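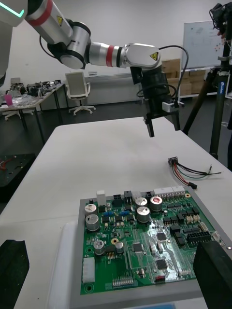 Forum Atelier et bricolage électronique > Organisation du poste de travail
Sujet : Carte, faisceau, connecteurs : par quoi vous commencez ?

mirabelle54
Posté le 3 janvier 2019

Bonsoir à toutes et à tous, et bonne année puisqu'on est encore dans les délais !

Je me lance enfin dans la remise en état de la carte de ma vieille centrale de ventilation Rivel, celle qui dormait au garage depuis le déménagement, et j'aimerais vos avis avant de faire des bêtises. La carte est calée dans un support gris, bien posée sur ma grande table blanche, et j'ai mis le faisceau à côté : un petit connecteur noir d'un côté, et de l'autre les fils rouges, noirs et verts qui partent en éventail, avec quelques bouts dénudés et une petite fiche rouge. Tout ça n'a pas l'air méchant, mais entre les connecteurs blancs alignés en haut, le noir à droite et le grand blanc dans le bas, je me demande si je ne vais pas brancher le faisceau là où il ne faut pas.

Mon idée, c'était de commencer par changer les condensateurs (les cylindres en aluminium, il y en a 7 et ils ne sont pas tous de la même taille), puis de refaire les extrémités des fils, et de tout rebrancher à la fin. Mon beau-frère, lui, est pour faire l'inverse : d'abord le câblage, ensuite la carte. On en a parlé pendant tout le repas du nouvel an, les autres n'en pouvaient plus.

Est-ce que vous avez une méthode, un ordre dans lequel vous faites les choses ? Et puis, question subsidiaire, la table blanche, c'est bien ou pas ?

Merci d'avance, et pardon pour le roman !

vieux_fer_a_souder

Bonsoir mirabelle, et bienvenue chez les gens qui gâchent les repas de famille !

Je suis dans le camp de ton beau-frère, désolé. Le faisceau d'abord. Un faisceau avec des bouts dénudés qui traîne près d'une carte, ça finit toujours par se poser là où il ne faut pas, et le jour où on met sous tension pour un essai on s'en mord les doigts. Tu prends ton petit connecteur noir, tu notes la couleur de chaque fil dans l'ordre, position par position, sur une feuille, et tu vérifies au multimètre que chacun conduit bien jusqu'au bout. Après seulement, tu touches à la carte. Chez moi ça prend une soirée avec une tisane, et je la trouve plutôt agréable, cette soirée.

Pour les condensateurs, pourquoi veux-tu tous les changer ? Ils sont gonflés ? Ils ont coulé ?

lucarne

Bonsoir,

Alors moi je ne suis pas du tout d'accord avec vieux_fer, et pourtant je l'aime bien. Commencer par le faisceau, oui si on est sûr que la carte vaut la peine. Mais si la carte est morte, on a passé une soirée à sertir des fils pour rien ! Je regarde toujours la carte en premier, des deux côtés, à la loupe, avec une lampe qui vient de côté pour que les soudures sèches accrochent la lumière. C'est en faisant ça que j'ai sauvé mon tuner l'hiver dernier : une patte de connecteur qui ne tenait plus, trois fois rien.

Et le connecteur blanc, le grand, en bas à gauche, commence par lui. Quand un connecteur est haut comme ça, il y a souvent quelqu'un qui a tiré dessus en biais un jour, et les soudures dessous fatiguent. Il suffit de le bouger tout doucement du bout du doigt pendant que tu regardes le dessous de la carte.

mirabelle54

Merci à vous deux, vous êtes adorables de répondre si vite.

Pour répondre à vieux_fer : non, rien de gonflé que je voie. Il y en a un qui a une marque rouge sur le dessus, et c'est lui qui m'a inquiétée, je me suis dit que quelqu'un l'avait peut-être repéré comme suspect. La centrale démarrait puis s'arrêtait toute seule au bout de 13 minutes, très régulièrement, ma fille avait chronométré. D'où l'idée des condensateurs, j'avais lu ça quelque part.

vieux_fer_a_souder

Ah, la marque rouge ! Ça peut être un coup de feutre de contrôle à la fabrication, ça peut être un dépanneur qui est passé avant toi, ça peut être autre chose encore. Je ne conclurais rien là-dessus sans l'avoir mesuré. Si tu as un ESR-mètre, ou si tu connais quelqu'un qui en a un, fais-les tous, note les valeurs, et compare avec des neufs.

Un arrêt régulier comme ça, moi je penserais plutôt à une sonde ou à une sécurité, donc à quelque chose qui arrive par un fil. Donc par le faisceau. Je dis ça, je ne dis rien, mais embrasse ton beau-frère de ma part.

josette_des_ondes

Bonsoir la compagnie,

Je mets mon grain de sel sur la table, parce que tout le monde l'a oubliée, la pauvre question subsidiaire. Le blanc, j'adore, et je n'en changerais pour rien au monde. On retrouve les vis noires, les petits bouts de gaine, les gouttes d'étain, tout. J'ai travaillé des années sur un établi en bois foncé de mon père, très beau, très patiné, et j'y ai perdu plus de rondelles que je n'en ai posé. Le jour où je suis passée au blanc, j'ai eu l'impression qu'on m'avait changé les lunettes.

En revanche (et c'est là que ça se gâte) le blanc tout seul ne fait pas grand-chose contre l'électricité statique. Mets un tapis antistatique sous le support quand tu manipules la carte, avec le bracelet qui va avec. Le mien est un Stetwood gris, payé 22 euros dans une petite boutique, il se roule et se range derrière la porte.

lucarne

Le tapis, d'accord. Mais sur le blanc je vais faire ma mauvaise tête : sous une lampe un peu forte, ça éblouit, et au bout d'une heure j'ai les yeux qui pleurent. Je préfère un gris moyen. Et les connecteurs blancs, les gaines blanches, eh bien sur du blanc on les perd aussi, josette !

josette_des_ondes

C'est vrai, j'ai cherché une cosse blanche pendant tout un dimanche de pluie. Elle était sous mon coude.

pont_de_graetz

Bonjour,

Je lis ce fil avec mon café et je me permets d'intervenir sur un point que je trouve plus important que l'ordre : la place que chaque chose occupe. Vous pouvez commencer par ce que vous voulez si la carte et le faisceau ne se gênent pas. La carte tenue dans son support devant vous, le faisceau à droite, c'est très bien, je fais pareil. J'ajoute seulement une petite boîte à compartiments pour tout ce qui se démonte (j'utilise les Josent, ceux dont le couvercle ferme vraiment) et une pince à linge sur les fils dénudés, pour les garder écartés les uns des autres.

Ensuite, les étiquettes. Un bout de ruban sur le connecteur du faisceau, le même numéro sur un bout de ruban près de l'embase de la carte. Avec une rangée d'embases blanches qui se ressemblent, c'est la meilleure assurance. La couleur du connecteur ne suffit pas : il est noir, il y a une embase noire à droite, on est tenté de se dire qu'ils vont ensemble, et ce n'est pas toujours vrai. Comptez les broches, regardez le détrompeur, mesurez le pas.

Pour les condensateurs, je suis d'accord avec vieux_fer, on mesure avant de dessouder. Sur une carte bien remplie, à chaque fois qu'on chauffe on risque d'arracher une pastille, et on se fabrique une deuxième panne par-dessus la première.

cafetiere_italienne

Moi je les change tous, systématiquement, et je dors très bien. À quoi bon mesurer un composant qui coûte quelques centimes et qui a passé sa vie dans un coffret chaud ? Vous allez en changer un aujourd'hui, et rouvrir le coffret l'hiver prochain pour son voisin. Il faut juste relever la valeur, la tension et le SENS avant de les enlever, bien prendre des modèles donnés pour 105 degrés, et ne pas chauffer comme un sourd.

vieux_fer_a_souder

On a déjà eu cette discussion dans le sujet sur l'ampli Tlapale, qui a tenu 115 messages, et je crois qu'on peut épargner ça à mirabelle :)

Elle débute, on ne va pas lui faire tout dessouder pour une panne qui vient peut-être d'un fil.

cafetiere_italienne

Elle débute, donc elle s'entraîne ! Mais soit, je retire ma cafetière du feu. Mirabelle, si tu choisis de les changer, fais-en un à la fois, tu l'enlèves, tu mets le neuf, et tu passes au suivant.

mirabelle54

Bonsoir à tous, je reviens vous donner des nouvelles, et vous remercier, parce que vous m'avez évité une belle ânerie.

J'ai suivi pont_de_graetz pour les étiquettes, et mon connecteur noir ne va PAS sur l'embase noire, il n'a pas le bon nombre de broches. Je l'aurais forcé, je me connais. J'ai noté l'ordre des fils comme disait vieux_fer, avec un chocolat chaud à défaut de tisane. Un des verts ne conduit que si on le plie d'une certaine façon, alors je vais le remplacer en premier. Et j'ai regardé le dessous du grand connecteur à la loupe, lucarne, mais je ne sais pas bien à quoi ressemble une soudure fatiguée. C'est un petit cercle gris autour de la patte ?

Pour les condensateurs je n'ai encore rien décidé, on me prête un ESR-mètre la semaine prochaine.

lucarne

Oui, un petit anneau terne tout autour de la patte, comme une fissure très fine. Si tu hésites, tu peux remettre un peu de flux et d'étain neuf, ça ne fera pas de mal. Et pour le fil vert, regarde d'abord au ras du sertissage dans le connecteur, c'est presque toujours là que ça casse. Tiens-nous au courant, et bon courage avec le beau-frère !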